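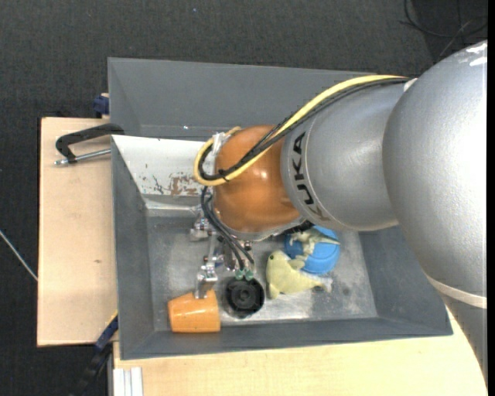

報道関係各位
2023年4月20日
Rivarside

アナログディレイペダル「Sulteo」発売のお知らせ
ギター・ベース両対応、トゥルーバイパス、電池駆動あり

エフェクターブランドRivarsideは、コンパクトサイズのアナログディレイ「Sulteo」を本日より発売します。初回生産は2,000台。全国の楽器店、および直販サイトにて取り扱い。

■Sulteoとは
昨年まで販売していたディレイ「Jullarum」の後継機です。Jullarumは多くの方にお使いいただきましたが、「繰り返しが増えると音がこもる」「ノブが小さくて足元で見えない」との声が多数。この二点を中心に回路と筐体を見直しました。

音の傾向は、暖かめ。ただし高域は前モデルより残ります。バンドの中で埋もれにくいディレイ、というのが開発中ずっと言っていたことです。クリーンのアルペジオに薄くかける、歪みの後ろに置いてソロを太らせる、どちらもいけます。ベースでの使用も想定し、原音の低域はそのまま通す設計としました。

■主な特長
・アナログ回路によるディレイ音。原音はデジタル変換なし
・TIME、REPEAT、LEVELの3ノブに加え、ディレイ音の明るさを決めるTONEを新設
・モジュレーションのオン/オフスイッチ(揺れの深さは内部トリマーで調整)
・テイル切り替え。オフにした後も残響を残すか、すぐ切るかを選択可
・入出力とDC端子はすべて上面に配置。ボード内で隣のペダルと詰めて置けます
・ノブの指標線を太く、白色に変更。暗いステージでも見やすくなりました

REPEATを最大付近まで上げると自己発振します。故障ではありません。発振中はかなり音量が出ますので、ヘッドホン使用時は特にご注意ください。

■モジュレーションについて
Jullarumでは常時うっすら揺れていましたが、Sulteoではスイッチで完全に切れます。出荷時の設定は浅め。深くしたい方は裏蓋を開け、基板上のトリマーを時計回りに少しずつ回してください。回しすぎると音程がはっきりズレます。それはそれで面白いのですが、元の位置にペンで印をつけてから触るのをおすすめします。

■仕様
品名:Sulteo アナログディレイ
コントロール:TIME、REPEAT、LEVEL、TONE、MODスイッチ、TAILスイッチ(内部)
電源:9V電池またはセンターマイナスのDCアダプター(別売)
消費電流:36mA
接続端子:インプット×1、アウトプット×1、DCイン×1
カラー:マットグリーン、アイボリー
付属品:取扱説明書、ゴム足、保証書

電池でも動きますが、長時間の演奏にはアダプターを推奨。ケーブルをインプットに挿している間は電池が減りますので、使わないときは抜いてください。なお9Vを超える電圧での使用は保証対象外となります。

■Ansariとの組み合わせ
3月に発売したオーバードライブ「Ansari」とは筐体サイズが共通です。並べたときにフットスイッチの高さも揃います。接続順はAnsariが先、Sulteoが後ろが基本。逆につなぐと繰り返しの音がまとめて歪み、かなり荒っぽい音に。試奏コーナーのある店舗では両機種をつないだ状態でお試しいただけるよう準備をすすめてています。

■取扱店・試奏機
発売時点で41店舗に試奏機を設置。店舗一覧は直販サイトに掲載しています。追加の店舗は決まり次第、同じページを更新します。アイボリーは入荷が少し遅れる店舗があるため、色をお決まりの方は事前に店頭へご確認ください。

■Jullarumをお使いのお客様へ
Jullarumの修理受付は今後も続けます。フットスイッチ、ノブ、ジャックなどの交換部品も在庫あり。ただし、JullarumをSulteo仕様に改造するサービスは行いません。基板の寸法が異なり、物理的に入らないためです。お問い合せを多くいただいているので、先に書いておきます。

■報道・レビュー関係の方へ
製品写真、音源サンプル、ロゴデータをご用意しています。貸出機は台数に限りあり、先着順。返却時はお手数ですが電池を抜いた状態でお願いします。掲載前の原稿確認は不要ですが、品名の表記は「Sulteo」(先頭のみ大文字)でお願いいたしす。

価格はオープンプライス。仕様および外観は改良のため予告なく変更する場合があります。

本件に関するお問い合わせ
Rivarside 広報窓口
直販サイト内のお問い合わせフォームよりご連絡ください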